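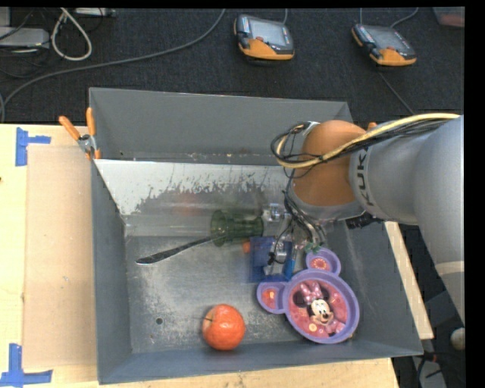
Bin 2 on the table, children's plate at lower right.

BIN, TABLE AND CONTENTS INSPECTION CHECKLIST
Kendbridge site, sorting room
Date of inspection: 29 July 2024
Previous inspection: February
Checklist issued by: Dekham Site Safety
Results: OK / Watch / Action / N/A

Read the comments along with the result. An item marked Watch can stay in use until the next inspection. An item marked Action has to be closed out by the date given in the last section.

SECTION A. METAL BIN

A1. Bin is the correct type for the job and sits on its own table
Result: OK
Comment: Large gray sheet metal bin with high sides, on the wooden table. Same bin as in February.

A2. Side walls free of dents, splits and bulges that reduce strength
Result: OK
Comment: Light scuff marks on the right side wall, which slopes outward. Surface wear only. Left wall checked by hand from top to bottom, no splits found.

A3. Front wall and rim
Result: Watch
Comment: The front wall is low and slopes, so this is the rim people rest their forearms on. One rough spot found with the cotton glove test. Filed smooth during the inspection and tested again, glove did not catch. Check again next time.

A4. Back wall and rear trough
Result: Action
Comment: Trough is narrow and hard to clean with the regular brush. Dust and a few paper scraps were removed from the bottom of it. The cleaning sheet says "wipe bin" and does not mention the trough. Add it as its own line.

A5. Slanted panel between the trough and the main compartment
Result: Watch
Comment: Still bright at upper left. Toward the middle the finish breaks up into dark, ragged scratches and worn streaks. No raised metal felt when a gloved hand was drawn across in both directions. Panel does not need to be replaced at this stage. If a fingernail or glove catches on any of the scratches, change this to Action and take the bin out of use for soft goods.

A6. Bin floor
Result: OK
Comment: Scuffed and mottled, with pale scratches and cloudy patches. We tried the Wirnance metal cleaner on one of the cloudy patches and it made little difference. Appearance only, no further treatment needed.

A7. Openings in the floor
Result: Watch
Comment: Small round hole near the lower left corner of the floor. Edge is smooth to the touch. The hole is not on the drawing we hold for this bin. Beads, screws and other small pieces could go through it, so keep those in a lidded tub. Dekham to say whether a plug is wanted.

A8. Loose parts, rust, peeling finish
Result: OK
Comment: No loose fasteners. No rust found on the underside when the bin was tipped for inspection.

A9. Bin identification
Result: Action
Comment: Number label on the underside has faded and can only be read with a flashlight. Print a new one, same size.

SECTION B. TABLE

B1. Table stands level and does not rock
Result: OK
Comment: Pushed at each corner. No movement.

B2. Tabletop free of splinters and raised grain
Result: OK
Comment: Pale wood, hand checked along the edges. The back edge is a little dry. Could be oiled, not a safety matter.

B3. Bin is stable on the tabletop
Result: OK
Comment: Bin did not slide when pushed with one hand from the front.

B4. Load marking
Result: Watch
Comment: Table is marked for 500 lb. The loaded bin is nowhere near that. The marking is on the inside of a leg and new people will not find it. Move it to the front when the labels in A9 are done.

SECTION C. CONTENTS OF THE BIN

C1. Items suitable for an open bin
Result: OK
Comment: Household items for sorting. These include a dark green glass and a table knife; glass and knives are inspected on a separate sheet.

C2. Items resting inside the walls, nothing balanced on the rim
Result: OK
Comment: None.

C3. Children's tableware
Result: Watch
Comment: Purple plastic plate in the shape of a mouse head, with one large round dish and two smaller round ear compartments. Checked out of the bin under the desk lamp. No cracks found at the joins between the ears and the main dish, where this type of plate tends to split. Fine scratching on the underside. The plate may stay, but a plate of this kind that shows any crack goes to recycling and is not to be passed on.

C4. Washing of tableware before it is passed on
Result: Action
Comment: The log sheet had no entry for the purple plate. Contact with a bare metal floor means tableware has to be washed after sorting, even if it came in clean. Wash and log it. This has come up before.

C5. Stock record
Result: OK
Comment: The stock book shows 178 pieces of tableware for the month, out of 1,365 household items in all. Figures agree with the Baloch intake report.

SECTION D. AROUND THE TABLE

D1. Floor clear of boxes and packaging
Result: Action
Comment: Flattened cardboard was leaning on the wall behind the door and had started to slide. Moved during the inspection. It needs a proper place.

D2. Lighting
Result: OK
Comment: Enough light to see the corners of the bin. The rear trough is darker, use a flashlight when cleaning it.

D3. Gloves and brushes
Result: Watch
Comment: Cut-resistant gloves available in medium only. Order small and large. The narrow brush for the trough is missing its cap.

D4. First aid box
Result: OK
Comment: Full and in date. Eyewash replaced after the last inspection.

D5. Fire exit and extinguisher
Result: OK
Comment: Exit opens freely. Extinguisher tag current.

OPEN ACTIONS

A4. Add the rear trough to the cleaning sheet. Kendbridge, one week.
A9. New number label on the bin, and move the load marking from B4 at the same time. Kendbridge, two weeks.
C4. Wash the purple plate and enter it in the log. Same day.
D1. Find a fixed place for flattened cardboard. Kendbridge, one week.

CARRIED FORWARD TO NEXT INSPECTION

A3 rim, A5 scratched panel, A7 hole in the floor, B4 load marking, C3 tableware, D3 gloves and brush.

Overall result: bin and table may stay in use.

Send completed copies to Dekham Site Safety and keep one in the folder by the sorting room door. Use black ink for corrections and initial each one.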